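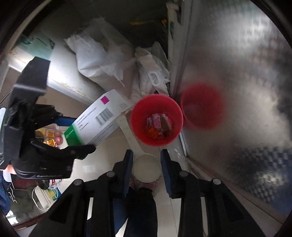
22nd June
Pantry restock, hand-held collection, second bench day

Mingxuan and I on the gripper, Zulema on the log sheet. Hipólito in after lunch to look at the calibration.

Goal for the week is 154 accepted demonstrations of the restock task. A demonstration is one item picked up, carried and set down somewhere sensible, fingers open at the end, hand backed off before the recording stops. We were cutting the last part short in May and the policy learned to hover over things it had already let go of. New rule is on the sheet: back off a forearm's length, then stop.

Items today: white cartons, wrapped snacks in the red plastic cup, packets, bottles. Cartons are the easy ones if they come in on the narrow side. On the wide side they are too much for the jaw and you end up pinching a corner. Mingxuan's habit is to turn the carton with the free gloved hand first and then take it with the gripper. Fine by me, but it has to be logged as two-handed, and a good part of yesterday's wasn't. Zulema is going back through to fix the tags.

The wrapped snacks are harder. The wrapping is slick and the pads close on air at the top of the packet. Going lower works better. Tried lifting the whole cup by the rim instead and that is very repeatable, so I've split it out as its own task, "move cup", and kept "take one from cup" separate. Please don't mix the two under one label. Leonilde did the training split last time and spent most of a day pulling them apart.

Stainless steel gave trouble again. The red cup reflects in it as a blurry red disc, and the Kurnero detector called it a second cup in 17 clips. I don't want the panel covered, as the kitchens at Nultmont are full of the stuff and the model will have to cope. Relabelled by hand for now. Sinan thinks enough examples with the cup at different distances from the steel will sort it out. I'm less sure, but it's cheap to try, so from tomorrow the cup moves every few demonstrations.

White plastic bags are the other problem. White carton against white bags leaves very little edge to go on, and the tracker drifts when most of the view is bag. It recovers once the shelf edge or the floor tiles come back in. Start each recording looking at something with corners, hold for a slow breath, then go to the item.

Rejected 8 so far. Most were tracking loss over the bags. A couple were me bumping the shelf with the left finger. One was a perfectly good pick with no calibration file attached, entirely my fault.

Hipólito checked the finger width readings against the gauge blocks. Closed was good, open was reading a touch narrow. He redid the zero and wants it done at the start of every session, not just after a battery change. He also went over the screws on both fingers with the small driver. Blue pads look all right to him. Spare pair is in the Nandport tub, second drawer.

Gloves: the big black ones are warm and make the record button hard to find. Mingxuan prefers them all the same. I'd like some bare-handed sessions as well so we don't end up with one kind of hand in the whole set. Zulema has offered to do a batch.

Upload to Ledesma started before we packed up, over 7 hours left on the estimate. Don't clear the cards until the checksums are back.

For tomorrow
Zero the fingers before the first recording.
Cup moved every few goes, position noted.
Cartons wide side on, gripper only, even if it's ugly. Keep the failures in their own folder.
Ask Sinan whether he wants the red onion as an item or left where it is as clutter.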